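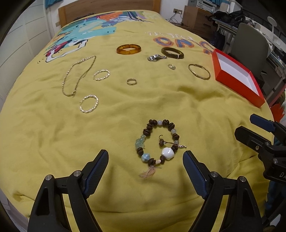
Beaded bracelet between the open fingers, second gripper at the right. Blue pads on both.

Ploline pad and pin service kit for hand-held grippers, review
Rating: 3 stars, would be more with better screws

Quick one, I have a session in the morning and still need to charge everything.

Bought the Ploline kit in April to rebuild our pair of hand-held grippers. We record hand motion with them and the arm at Cliltavura learns from it, so when a finger is sloppy in the hand it comes out sloppy on the arm too. Ours had gotten sloppy. Left arm of the left one had side play you could feel with a fingernail, and the old pads were polished smooth down the middle from months of mugs and cable ends.

What's in the bag: fingertip pads, pivot pins, retaining clips, a strip of thin washers, small screws for the finger ends, a folded sheet. No driver. No thread locker either, bring your own, the light kind.

Taking it apart

Easy. Finger screws out first, then the tips slide off, then clips, then push the pins through from the clip side. Do one gripper at a time and leave the other whole to look at. I skipped that and had both open on the same towel and lost a good stretch of the evening working out which link faced which way. The sheet has a drawing but it's printed so gray the links and the shadows are the same thing.

Wipe everything. The old pins came out with black paste on them, mostly dust plus the oil I put on last year thinking I was helping. Don't oil these. Dry, or a tiny bit of dry lube on the pin and wipe it off again. Oil creeps to the pads and then you're done.

Pins

Best part of the kit. Nice finish, round heads, and the fit is snug without having to tap them home. Side play gone on the left gripper, nearly gone on the right. The right one needed a washer. Start with none, close the fingers, look at the tips against a window. If they cross, add one on the side that leans. I ended up with one washer on one pivot and it's been fine. Two was too many, it dragged on the way back open and the trigger felt like a stapler.

Check the clips are seated all the way round. One of mine was riding on the lip and popped off onto the floor the first time I squeezed hard. Found it. Wear a headlamp or work in a tray.

Pads

Dark blue, textured, softer than the stock ones. They glue in. Scrape the old adhesive down to bare finger first, all of it, including the corner you can't get at. A wooden coffee stirrer cut at an angle is good for this. Alcohol, let it dry, press the pad on, clamp lightly. Sheet says 20 minutes. I'd leave them overnight, mine had one corner lifting after 20 minutes and none after I redid it and went to bed.

Grip is very good on small stuff. Jewelry is the job we bought them for, bangles and rings and a beaded bracelet on a bedspread, and soft bedding is the worst surface there is for this. You push down, the cover sinks, the finger goes under the fabric and you pick up a fold of cloth. With the old slick pads I was pressing harder and harder to make up for it. These I can come in lighter. Thin rings are still a pain, you need the very end of the pad and it has to be square. So square it when you glue!! A pad set even a little back from the tip is useless for rings.

Downside, they hold lint. Yellow fuzz, hair, whatever is on the bed. Tape them clean between runs, painter's tape is plenty. Don't use alcohol every time, I did for the first stretch and the texture started going shiny early.

Wear: 800 grips on the first set according to my log, and the edges are rounding but the middle still bites. I'd swap at the point where you notice yourself squeezing more. If you train an arm off the recordings, swap both grippers together, or one hand in the data gets grippier than the other and you'll be chasing that for a while. Silvana Pimentel on our side caught it in the plots before I did, width on one hand always a hair tighter. I'd only changed one side that week. My fault.

Screws

Why it's not a better score. The heads are soft. 2 of them rounded on me with a brand new driver and not much force, and one I had to cut a slot in to back it out. I went back to the old screws, cleaned the threads, dot of thread locker, fine. Plosunville, where I ordered, sent replacements without any argument but they're the same soft screws so I don't know what I'd do with them.

After the rebuild

Redo the zero. Please don't skip it. New pads are thicker than worn ones so fully closed reads wrong, and every recording after that has the fingers shut when they're open a sliver. Close on nothing, save, open to the stop, save. Then close on something you know the width of and see if the number agrees. Mine was off the first time, turned out a bit of glue had squeezed out at the tip and was holding the pads apart. Trimmed with a blade, zeroed again, good.

Then do ten slow open and closes with the thing next to your ear. Clicking is a clip. Scraping is too many washers. Creaking went away by itself for me.

I check the pins with a finger wiggle before every session now and look at the finger screws every third or so. Takes no time.

Versus the Paiva kit

Used that one on our previous pair. Paiva pads are harder and last longer and would be my pick for tools, boxes, anything heavy. Pins not as good, the fit was loose from day one. For small slippery things on cloth the Ploline pads win easily. You could mix, Paiva pads and Ploline pins, I havent tried, thickness is different so you'd be zeroing again anyway.

Would I buy again: yes, for the pins and pads. Throw out the screws, keep your old ones. And somebody please reprint that sheet in black.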